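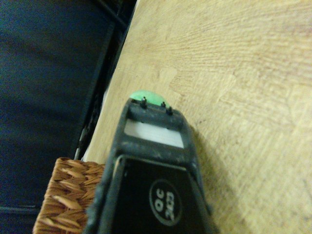

*Reading time: 8 minutes, or less if you skip the part on ditto marks*

# The Pelbridge Directory, 1923

I bought the directory in July from a box of mixed paper at a house sale, mostly for the ads. It's a thin little book, printed by Kristiansen & Sons, with a listing of everybody in Pelbridge who had a house, a shop or a trade in 1923. The cover is gone. The back page has a recipe for corn relish written on it in pencil, and I've transcribed that too (see `extras/relish.txt`), which I realize is not what you came for.

What you came for is probably the listing, typed out so that you can search it. I wanted to know who lived in my house. It took one evening to find that out and the better part of a winter to type up everyone else, and now I know far more about the plumbers of Pelbridge than I ever planned to.

The book runs to 38 pages. Every page is in the data, including the ones that are mostly ads.

## What's in the folder

- `listing.csv` – the main thing. One row per printed line.
- `streets.csv` – the 21 streets named in the book, with the name each goes by now if it changed
- `trades.csv` – my list of trades, see below for how I made it
- `ads.txt` – all the ads, typed as printed, with page numbers
- `extras/` – the relish, the printer's note, and a list of names that someone wrote inside the front page in ink
- `CHANGES.md` – what I fixed and when

The CSVs are UTF-8 with commas and a header row. If your spreadsheet program turns the house numbers into dates (mine did it to every "3-5" in the book, and I had already saved) then import the column as text. I've put quotes around them now but some programs don't care.

## Columns in listing.csv

| Column | What it holds |
|---|---|
| `page` | Page in the book, as printed |
| `line` | Line on that page, counting from the top and skipping ads |
| `surname` | As printed, even when I'm pretty sure it's wrong |
| `given` | As printed, so lots of "Wm." and "Chas." |
| `given_full` | My expansion. Blank if there was any doubt |
| `spouse` | Whatever is in parentheses after the name |
| `trade_printed` | The trade exactly as printed |
| `trade` | The matching entry from `trades.csv` |
| `street` | Matches `streets.csv` |
| `number` | House number, text |
| `status` | `h` for house, `r` for rooms, `b` for boards |
| `note` | Me, talking |

The `note` column is where I put anything that didn't fit, and it's a bit of a mess. Sometimes it says "smudged." Sometimes it says "same man as the feed store?" I thought about cleaning it up before putting this online and then decided that my guesses might save somebody an afternoon.

## How I typed it

By hand, from the book, at the kitchen table. I did try running my scans through a text recognition program first. It was fine on the ads and hopeless on the listing, where the type is tiny and the paper has gone the color of tea. It read nearly every "h" as "b", so according to the first version everyone in Pelbridge was boarding with someone and there was nobody left to board with.

So I typed it straight through, one page a sitting, and then Nhàn Lưu read each page back to me out loud while I followed along in the spreadsheet. She caught a lot. She also has opinions about the name Ephraim, which turns up more than you'd think. If you're ever doing something like this, get a second person to read it back. My eyes slid right over mistakes I had made myself, and I'd have sworn those pages were clean.

We did the last section on a Monday night and I went to bed at two in the morning very pleased with myself. Then I found the errata slip stuck between two of the ad pages. The corrections on it are all in the data now, marked `errata` in the note column, and the first wording is kept after it so you can see both.

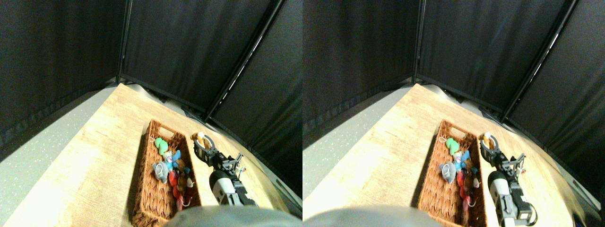
## Ditto marks

OK, the ditto marks. Kristiansen's typesetter used them for surnames, so a run of brothers at the same farm has the surname once and then little marks all the way down. That's normal and easy. But he also used them for streets, and now and then for trades, and when a run crosses over a page break he sometimes carried on with marks at the top of the new page and sometimes started fresh.

I've filled them all in. Every row has a full surname and a full street, so you can sort the thing any way you like. Where I filled in a trade from a ditto I added `ditto` to the note, because I don't fully trust those. There's a Mrs. Abbott on Grilitz Road who comes out as a blacksmith if you follow the marks strictly. Maybe she was! I'd love it if she was. Her husband's line is the one above, though, and I suspect the typesetter just got into a rhythm.

## The streets

Most of Pelbridge kept its street names. The exceptions are down by the river, where Grilitz Road used to run all the way to the mill and now stops at the highway. The far end of it got cut off and renamed, and the houses were renumbered at the same time. I've matched what I could from an old plat map, but please don't use my `name_now` column to decide which lot is yours. Go look at the deed.

Ulent is a separate problem. It was its own little place back then, a few houses and a creamery up the hill, and the directory tucks it in at the end under "Ulent and Vicinity" with no streets at all. People are just "near creamery" or "past the bridge." I put `Ulent` in the street column for all of them and the rest of the wording in the note. It isn't a street, I know. It seemed better than leaving it blank, and it means you can pull the whole settlement out with one filter.
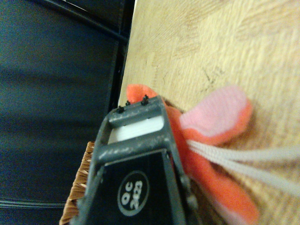 The house numbers on the hill side of town are odd in another way, which is that they skip. There's a stretch of Church Street where the listing goes along nicely, jumps over half a block, and picks up again. I used to think those were pages I'd missed. My best guess now is that the lots were numbered before anybody built on them, and the directory only listed doors that somebody would answer. Empty houses aren't marked in any way, so you can't use this to work out how many houses the town had. It tells you about people and not much about buildings.

## The trades list

The book prints trades however the person gave them, or however the man going door to door heard them. So you get "carp.", "carpenter", "carptr" and one glorious "house carpenter & fiddles." I boiled all of this down to 33 trades in `trades.csv` and matched every line to one of them. The fiddle man is under carpentry, with a note.

A few choices you might not agree with:

1. Anyone at the creamery is `dairy`, even the bookkeeper, unless the line says bookkeeper outright.
2. "Lab." is `laborer`. It's never a laboratory. I checked, there wasn't one.
3. "Wid." isn't a trade, it means widow, so I moved it to the note and left the trade blank. Plenty of those women were running shops, going by the ads, and the listing doesn't say a word about it. Look at `ads.txt` alongside the listing if you care about this, and I think you should.
4. Farmers who also sold something (eggs, ice, cordwood) are `farmer`, with the other thing in the note.

If you'd rather do your own grouping, `trade_printed` has the original wording and you can ignore my column completely. 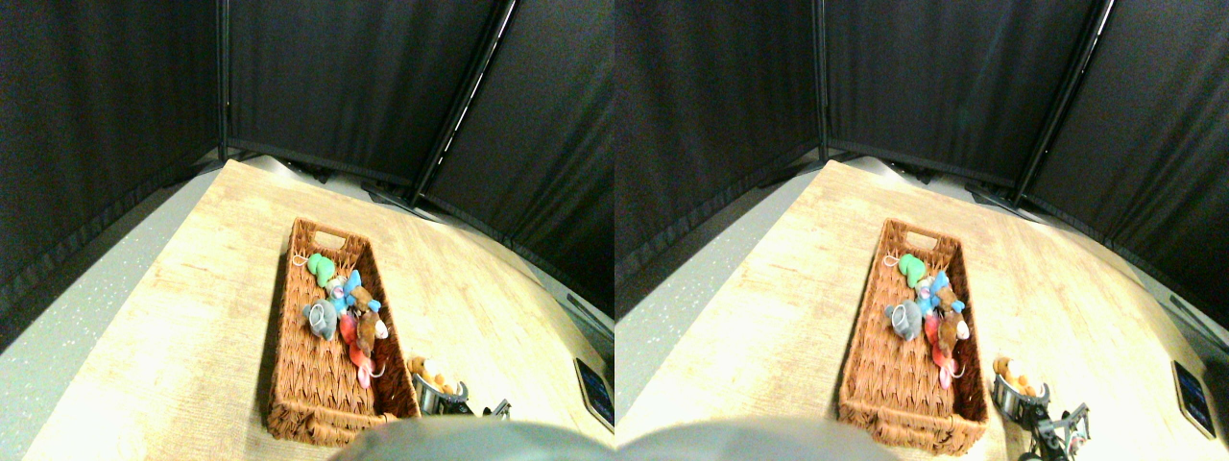 Schoolteachers gave me trouble too. They mostly boarded, often with a different family every year, and the listing has several of them twice, once where they were staying and once under the school. I left both lines in. If you're counting people you'll want to drop the repeats, and I've tagged each pair `dup?` with a question mark on it because there really could have been two Miss Harpers. It was a common enough name out here. The school itself isn't listed as an address anywhere, only as a word after the person's name, so those lines have an empty number.

## Things that are missing

- Children. Nobody under working age is in the book.
- Most wives, apart from a first name in parentheses.
- Hired hands who slept on the farm. A few show up as `b`, but there must have been more.
- The crew at the rail siding, who I know from the newspaper were living in cars on the track that year.
- One corner of one page, torn off. It takes the ends of several lines with it. Those have `torn` in the note, and I haven't guessed.

So please be careful about saying a person wasn't in Pelbridge because they aren't in the listing. My own great-aunt isn't, and there's a photo of her on the church steps.

## Mistakes

There will be some. If you find one, open an issue with the page and line, and tell me what you think it should say. If it's a mistake in the book and not in my typing, tell me anyway and I'll put it in the note, but I'll leave the printed spelling in `surname`. I had a long back and forth with a very nice man about whether his family ever spelled it with one T. They didn't, and the book does, and now the row says both.

I don't have more directories. I'm told there was one put out a few years later by a different printer, and if you've got a copy in a drawer I would be so happy to hear from you. I'll type it. I'll even pay the postage.

## Using it

The book is old enough to be out of copyright and my typing is free for anyone to use, for family trees, school projects, maps, whatever you like. You don't have to ask. If you put it in something printed I'd enjoy seeing it, and if you want to credit someone, credit both of us, with the marks on Nhàn's name please.

The relish is good, by the way. Cut the sugar.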